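# Wie lernt ein Roboter fegen?

Nimm einmal Handfeger und Kehrblech und fege ein paar Papierschnipsel auf. Achte darauf, was deine Hände machen. Eine Hand hält das Blech fest, die andere schiebt den Müll hinein. Du kippst das Blech ein wenig, damit die Kante flach am Boden liegt. Wenn ein Schnipsel wegrutscht, fegst du noch einmal. Darüber denkst du wahrscheinlich gar nicht nach.

Für einen Roboter ist das schwer. Er muss zwei Arme gleichzeitig bewegen, und beide müssen zueinander passen. Drückt er zu fest, verbiegt sich das Blech. Drückt er zu leicht, rutscht der Müll darunter durch. Dazu kommt, dass jeder Schnipsel anders liegt.

## Regeln aufschreiben klappt nicht gut

Früher hat man Robotern fast immer genaue Befehle gegeben: Arm so weit nach vorne, Greifer zu, Arm zurück. In einer Fabrik geht das prima. Dort liegt jedes Teil an derselben Stelle, den ganzen Tag lang.

Auf einem Fußboden liegt nie etwas an derselben Stelle. Ein Taschentuch kann flach sein oder zerknüllt. Eine Verpackung kann mit der bunten Seite nach oben liegen oder mit der anderen. Man müsste für jeden Fall eine eigene Regel schreiben und würde nie fertig.

## Vormachen und nachmachen

Im Projekt Sesance wird deshalb eine andere Methode untersucht. Sie heißt *Lernen durch Vormachen*. Die Forscherin Danica Milošević leitet die Versuche im Labor Lumetbridge.

Zuerst steuert ein Mensch die beiden Roboterarme selbst. Er bewegt zwei Steuergriffe, und die Arme machen die Bewegung mit. So fegt der Mensch mit den Händen des Roboters. Die Hände heißen Greifer und haben jeweils zwei Finger.

Währenddessen speichert ein Computer zwei Dinge:

- was die Kameras sehen
- wie die Arme und Greifer in diesem Moment stehen

Das passiert 30 Mal in jeder Sekunde. Einmal Fegen dauert 14 Sekunden, das kann man ausrechnen: 14 mal 30 sind 420 Bilder von jeder Kamera. Einen solchen Durchgang nennt man eine Vorführung.

Eine Vorführung reicht nicht. Für den Versuch wurden 2000 gesammelt. Sechs Leute haben sich dabei abgewechselt, denn jeder Mensch fegt ein bisschen anders. Vor jedem Durchgang wurde der Müll neu verteilt.

## Was macht der Computer damit?

Der Computer bekommt alle Bilder und alle Bewegungen. Dann übt er. Er schaut sich ein Bild an und rät, welche Bewegung als Nächstes kommt. Danach vergleicht er seine Antwort mit dem, was der Mensch an dieser Stelle gemacht hat. War die Antwort falsch, stellt er sich ein kleines Stück um und rät wieder. Das macht er sehr, sehr oft.

Das Programm, das dabei übt, heißt **neuronales Netz**. Es ist kein Gehirn und versteht auch nicht, was Müll ist. Es findet Muster: Wenn die Bürste hier ist und das Papier dort, dann geht der Arm in diese Richtung.

## Warum eine Kamera am Handgelenk?

Eine Kamera an der Decke sieht den ganzen Boden. Aber oft ist ein Arm im Weg, und gerade die Borsten sind dann verdeckt. Darum gibt es noch Kameras direkt an den Armen. Sie bewegen sich mit und schauen von nahem zu. Kleine Dinge sind so besser zu erkennen. 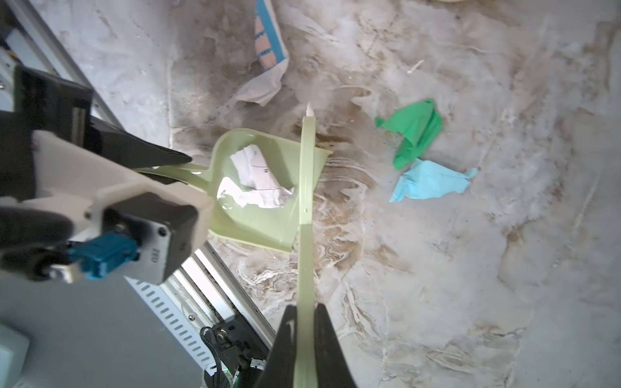 *Blick vom Roboterarm: Ein Greifer hält den Handfeger, der andere das Kehrblech. Ein zerknülltes Papier liegt schon darin.*

Durchsichtiges und glänzendes Plastik ist für Kameras besonders schwierig. Licht spiegelt sich darin, und die Kante hebt sich manchmal kaum vom Boden ab. Auch ein gemusterter Boden macht es nicht leichter. Ein dunkler Fleck im Muster kann für das Programm fast so aussehen wie ein Krümel.

## Was kam heraus?

Nach dem Üben durfte der Roboter allein fegen. Große, zerknüllte Papiere bekam er meistens auf das Blech. Flache Schnipsel schob er öfter nur vor sich her. Manchmal hörte er auch zu früh auf, obwohl noch etwas dalag.

Ein Ergebnis fand Danica Milošević besonders wichtig: Vorführungen, bei denen etwas danebenging und der Mensch es noch einmal versuchte, halfen dem Roboter. Aus ihnen konnte er lernen, wie man einen Fehler ausbessert. Wurden sie weggelassen, fegte er schlechter.

Im August geht es mit Sand weiter.

## Wörter zum Merken

**Greifer:** die Hand eines Roboters

**Vorführung:** ein Durchgang, bei dem ein Mensch den Roboter steuert und alles gespeichert wird

**Neuronales Netz:** ein Computerprogramm, das aus vielen Beispielen Muster lernt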